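# Passport has under six months left, two-week trip. Renew first?

I'm flying to Drasville in May for two weeks. My passport expires in September, so it'll have a bit under four months left when I land. No visa needed for my nationality according to the airline's page, but a coworker told me they turn people back at check-in if there's less than six months on the passport. The consulate's phone line plays a recording and hangs up. I also have a four-hour layover in Zornley on the way and I don't plan to leave the airport.

Do I have to renew before I go? Has anyone done this recently?

**Jirayu Srisuk** (accepted)

Check two rules, one for each country.

Drasville asks for 60 days of validity past the date you leave. You clear that. It's on the entry form under "travel document," second paragraph.

Zornley is the one to look at. If both flights are on one ticket and your bags are checked through, you stay in transit and they only want a passport that's valid that day. If you booked two separate tickets, you have to go through immigration, collect your bags and check in again. Then you're entering the country, and they want six months. So look at your booking. One confirmation code usually means one ticket, but call the airline and ask if the bags are tagged to the end.

Also count your blank pages. Drasville wants two facing pages with nothing on them, and the amendment pages at the back don't count.

**Chalerm Chareonsuk**

I'd renew anyway. Mine took nearly 60 days by mail last year, so if you go that way, send it now. The counter on Gronduder Street does faster ones by appointment, and Tuesday was the only day with openings when I tried. Get new photos, they rejected my old ones. If you renew, the passport number changes, so update it on the booking and on any travel authorization you already have.
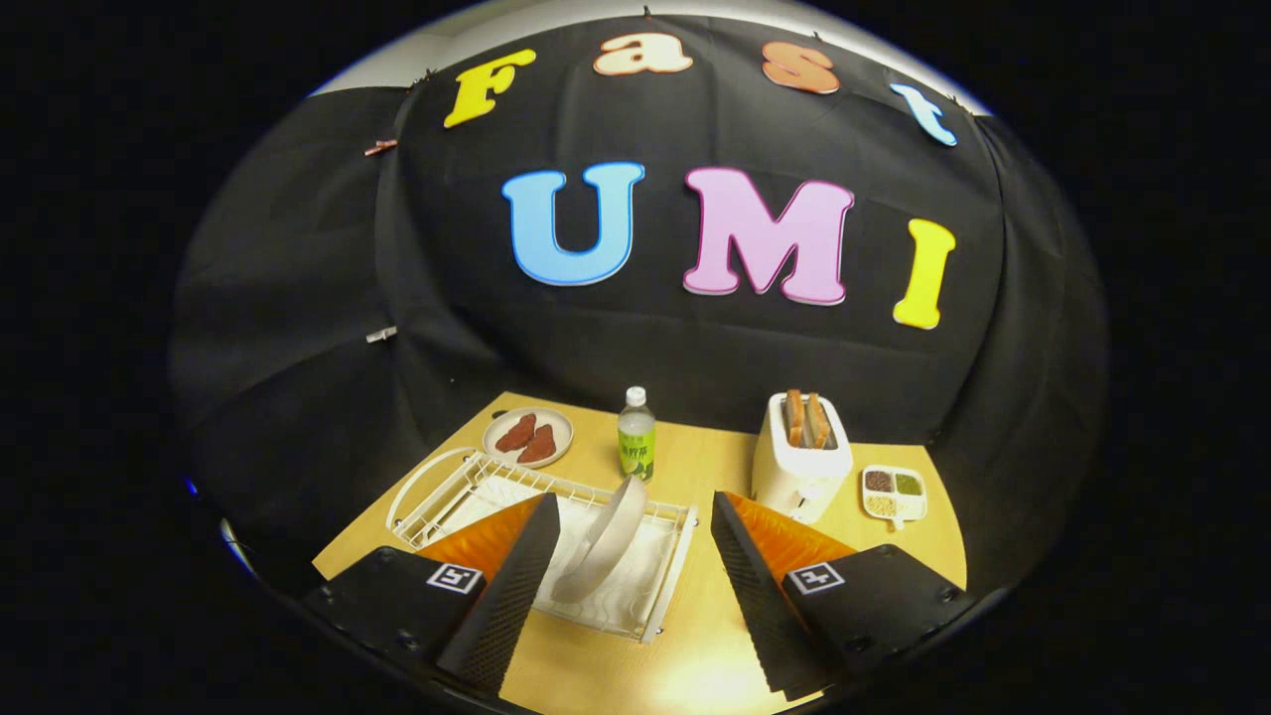
Jirayu is right about the 60 days, but the check-in agent at Chávez airport still told me six months and had to call a supervisor. It took a while and I almost missed bag drop. Print the rule from the entry form and keep it with your passport.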